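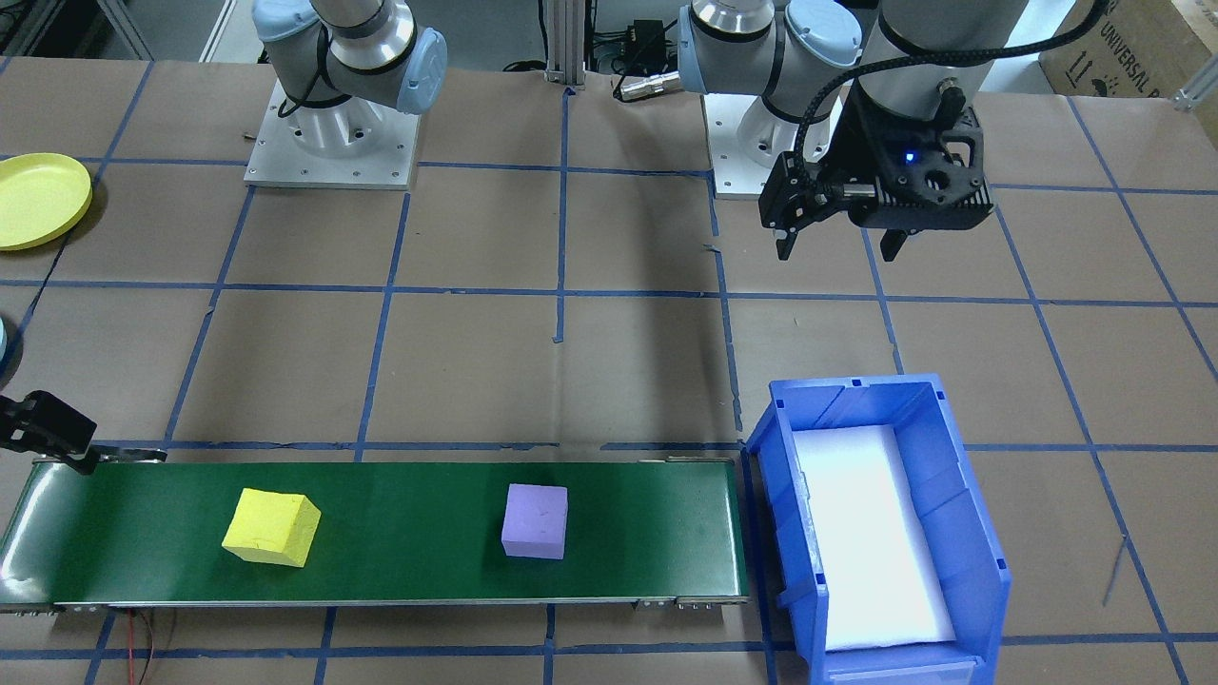 Progress report: two-arm conveyor sorting cell
Prepared by Songül Saraç for the Gurby project office
Aug 7, 2020

1. Status

The sorting work is behind plan by 12 working days. The cause is a fault on the second arm, recorded in the log as entry 43 and described in section 2. Nobody was hurt. The gripper fingers and the belt were checked afterwards and neither needs replacing. Spending remains within the amount agreed in January.

The cell layout has not changed since the last report. Two arms share one table with the belt conveyor, and foam cubes travel along the belt towards a padded bin at its end. The paper and tape grid on the table remains the reference for all hand measurements.

2. The fault

During a batch of 119 picks, the second arm went below its lower height limit on its way to the belt. The open fingers pressed into the belt surface and the arm stopped on its own force limit. Barış Yüksel pressed the emergency stop, after which the arm was raised by hand control and the cell was switched off.

The log shows that the height limit was loaded correctly at start-up. It was then overwritten when the wrist camera was recalibrated between batches. The calibration routine, written by Skinine and adapted by us, saves its result to the same settings file as the limits and restores default values for any field it does not recognise. The default for the lower limit is the table surface, and the belt stands higher than that. The arm was therefore free to move into the conveyor.

A second weakness came to light during the review. The force limit had been set for work with hard parts and was higher than foam cubes require. It stopped the arm, but later than it should have.

3. Work done since

Calibration results and safety limits are now held in separate files. The limits file is read-only during operation, and the controller refuses to start a batch if the file has changed since the last signed check.

The force limit on both arms has been lowered. We repeated the approach to the belt 8 times at reduced speed with the new value, and the arm stopped within the permitted distance each time.

The wrist camera was then recalibrated against the tape grid, with the gripper open and the cell in front of it clear.

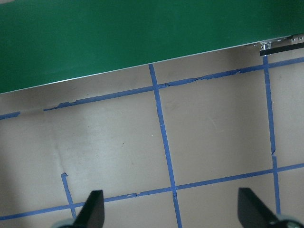

The result agreed with the hand measurements along the length of the table. Across the table there was a small offset, which we traced to lifted tape edges being read as the line itself. The detection threshold has been adjusted and the worst strips will be replaced before the next full calibration.

4. Open items

The emergency stop cuts power to both arms but leaves the belt running for a short time. This did not contribute to the fault, but it does not meet the safety plan. Kun has been asked to quote for a relay that stops the belt at the same moment.

The start-up checklist still assumes that limits are checked once a day. Barış Yüksel is rewriting it so that the check follows every calibration. Until the new version is signed, the cell runs at reduced speed with one person at the stop button.

5. Effect on the plan

The sorting trial with mixed colours moves back by the delay given in section 1. The visit to the Plarkania site can keep its present date if the relay arrives in time. We ask the project office to approve the relay purchase from the existing equipment budget; no further money is requested.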